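Buying Secondhand for the House: What to Check Before You Pay

Used furniture is the easiest place in a household budget to save real money, and also an easy place to waste it. The notes below come from furnishing a two-bedroom apartment in Jirnanbridge almost entirely from flea markets, charity shops and curbside finds. The whole place came to $572, mattress not included.

Go early for selection, late for price. At the Holovko market the good dressers are gone by 8 a.m., but sellers start cutting prices after lunch so they don't have to load the truck again. Bring small bills. An offer of $13 in cash on a $20 chair is taken more often than you would expect.

Measure at home first. Write down the width of your front door, the stairwell and the spot where the piece will go, and keep the list in your wallet.

Pull every drawer all the way out and look at the corners. Dovetailed or screwed joints will last. Stapled ones can be reglued, but take that off the price. Open and close cabinet doors a few times. A door that sags usually needs longer screws in the top hinge. 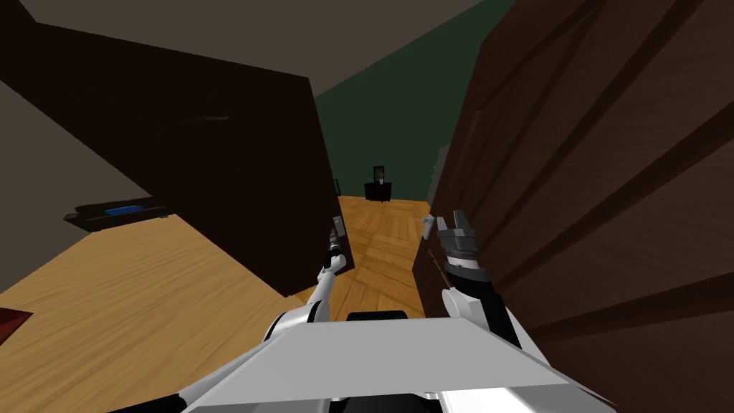
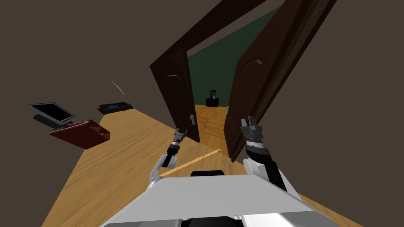
How do you get a musty smell out of an old cabinet?
Wipe the inside with equal parts white vinegar and water, leave it open in a dry room for two days, then set a bowl of baking soda on a shelf for a week. If the smell is still there, seal the bare wood inside with clear shellac.

Leave upholstered pieces alone unless you can see under the cushions and along the seams. Small dark spots along the piping can mean bedbugs, and no discount is worth that.

Check the price of the same thing new. Khrystyna Panasiuk of Jirnanbridge paid $91 for a used bookcase and later found a similar one new at Firero for less. A phone search takes a minute.

Keep wood glue, a clamp, medium sandpaper and a box of assorted screws at home. Most repairs on secondhand furniture need nothing else. Replacement knobs are cheapest bought from the odds-and-ends bin at a salvage yard.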